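Date: April 24, 2018
Subject: Re: Cornstead population figures

> The new estimate puts Cornstead up 300 residents since the last one,
> with most of the gain in Skarkow. Good news for the school, I'd say.

Good news if it holds. I read the same table and I don't see where 300 people would be living. The town issued 34 building permits in that period, and 5 of those were for garages. The estimate also leans on utility hookups, and the Renent apartments got new meters last July — same tenants, counted as new households, I suspect.

Before anyone brings this to the school board I'd like to see the worksheet behind page 2.
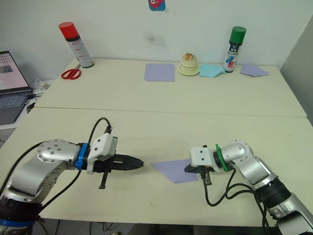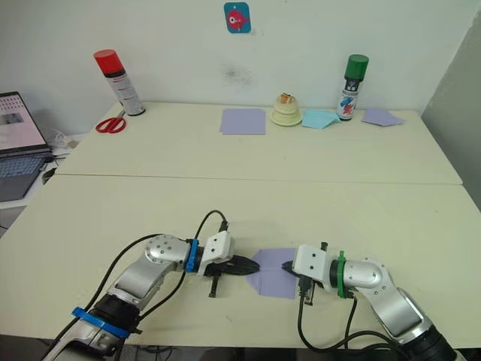
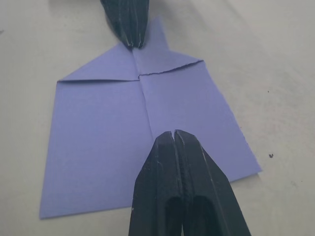 Lavender sheet, partly folded.
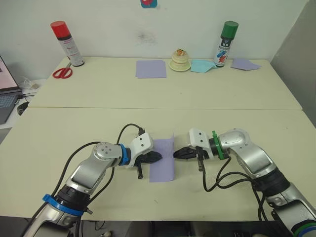
Mazurek wrote back off-list that the meters were left out of the estimate, and that the gain in Skarkow comes mostly from births and from grown children moving home.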